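Desk mat

A desk mat is a flat sheet laid over part or most of the top of a desk or table. It protects the surface underneath, softens the feel of the surface above, and gives the owner somewhere to hide a bill until it becomes urgent. Mats are sold in felt, cork, leather, rubber, vinyl and a number of materials that are described by their makers as leather in large type and as something else in small type.

The term overlaps with desk pad, desk blotter and table mat. Dealers draw firm lines between these. Buyers generally do not, and neither do the boxes they come in.

Terminology

A blotter, strictly speaking, is a sheet of absorbent paper for soaking up wet ink. The word passed from the paper to the holder that kept the paper flat, and from the holder to anything flat on a desk, so that it is now possible to buy a blotter that repels liquid. A desk pad may mean a mat, or it may mean a large tear-off calendar on which people write phone numbers without names. Place mats belong to the dining table and are outside the scope of this article, though they have been known to cross over in small apartments.

In the mail-order trade the phrase "full-cover" is used for a mat that reaches close to the edges of the desk. No mat sold as full-cover covers the desk fully. The gap left at the sides is called the margin, and opinions about it are stronger than an outsider would expect.

History

Writing surfaces were being covered long before anyone thought to sell the covering separately. Cloth was stretched over tables used for counting coins, partly for quiet and partly because coins are easier to pick up from cloth. Leather was set into the tops of better desks, where it was tooled around the rim and then ruined by inkwells. The loose mat answered a simple complaint, that an inset cannot be replaced without a craftsman and a loose one can be replaced without telling anybody.

The steel pen and the inkwell kept the blotter in business, and the ballpoint should by rights have ended it. Sales fell, but the holder with its leather corners survived as a mark of rank. For some decades it was possible to judge a manager's standing by the size of the green rectangle in front of him, on which no blotting was done.

The town of Culby had for a time the largest mat works in its region, run by the firm of Clarnine. Its catalog at its height listed 153 patterns, of which 24 were brown. Clarnine's best-known product was the Priltarum, a rubber-backed mat advertised as impossible to shift by accident. Owners soon found that it was also very hard to shift on purpose. The backing bonded with certain varnishes in warm weather, and secondhand desks with a faint waffle print across the middle are still described by dealers in the area as "Priltarumed." The firm moved into floor coverings, where staying put was considered an advantage.

The computer mouse gave the mat a second life. Early mouse pads were small, and their users spent much of the day lifting the mouse back from the brink. Larger pads followed, and then pads large enough to go under the keyboard as well, at which point the desk mat had been invented again and could be sold at a higher price.

Construction

Most mats have one to three layers. A single-layer mat, such as felt or cork, depends on its own weight and the things set on it to stay in place. A two-layer mat has a working face and a backing chosen for grip. A third layer, usually foam, is added for comfort, and over time takes on the exact shape of the owner's elbows.

Edges are either cut or stitched. A cut edge lies flatter and frays sooner. A stitched edge lasts longer and leaves a small ridge under the wrist, which users say they stop noticing and then mention often. Corners curl on nearly every kind. Remedies include heavy books, reverse rolling and a warm iron through a towel, and the last of these accounts for much of the trade in replacement mats.

Placement and the margin

The usual advice is to line up the mat with the front of the desk, so that the forearms do not rest half on and half off. A second school sets the mat back and leaves a strip of bare wood in front, on the grounds that a good desk ought to be seen by the person who paid for it. Side margins are mostly an accident of size. A mat bought for one desk and moved to a longer one will leave a strip at one end or two thinner strips at both, and households have divided over which is correct.
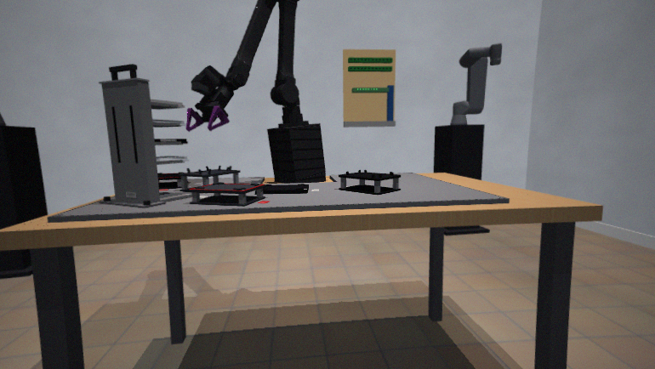 Ilie wrote in to the trade quarterly to say that the strip at the side was the only useful part of the desk, being the one place a hot mug could go without a lecture, and that any mat maker who closed the gap would lose a customer of long standing. The letter drew more replies than the magazine's feature on adhesives, most of them in favor of the strip. A minority wanted to know why the mug could not go on the mat, if the mat was there to protect the desk. The question has not been settled. It is the central oddity of the whole subject that people buy a mat to save the wood and then take some care to save the mat.

Effects on the surface beneath

A mat protects wood from scratches, rings and pen marks, and it also keeps off light. Many woods darken or fade with exposure, and a desk that has been covered for years may show a sharp rectangle of its original color when the mat is lifted. This is sometimes called ghosting. Restorers suggest moving the mat now and then during the first 18 months, while the change is fastest. The advice is widely printed and very seldom followed, as moving the mat means moving everything on it.

Moisture is the other hazard. Water that gets beneath a rubber or vinyl mat has nowhere to go and will sit against the finish until it has made its point. Felt and cork let it out again but pass it through in the first place. Some soft plastics can also react with lacquer, leaving a tacky patch that picks up dust, hair and, in offices, the corner of every sheet of paper placed on it.

Grit is less often discussed. A few grains trapped under a mat and pressed by a pair of forearms will do a fair job of sanding. Lifting the mat to wipe beneath it is recommended every 2 months by those who sell cleaning products, and every spring by those who have tried it.

Cleaning

Felt is brushed or vacuumed and does not forgive gravy. Leather is wiped with a barely damp cloth and dried at once. Cork takes mild soap, though long soaking makes it swell and crumble at the edges. Cloth-faced mats with a rubber back can be washed by hand in a bathtub and hung over the side to drip. Care labels on these tend to warn against the washing machine, and reviews of them tend to begin with an account of using the washing machine.

Vinyl needs only a wipe, which is its main claim to affection.

In the workplace

Offices that assign no fixed desks have had trouble with mats. A shared mat is cleaned by everyone in theory. A personal one has to be carried in and out, and a rolled mat under the arm gives its owner the look of someone on the way to a yoga class or a map dispute. Several furniture suppliers now offer desks with a built-in soft surface, which brings the matter back to inset leather and the original problem of how to replace it.

See also

Blotting paper
Coaster
Drawer liner
Inkwell
Mouse pad
Tablecloth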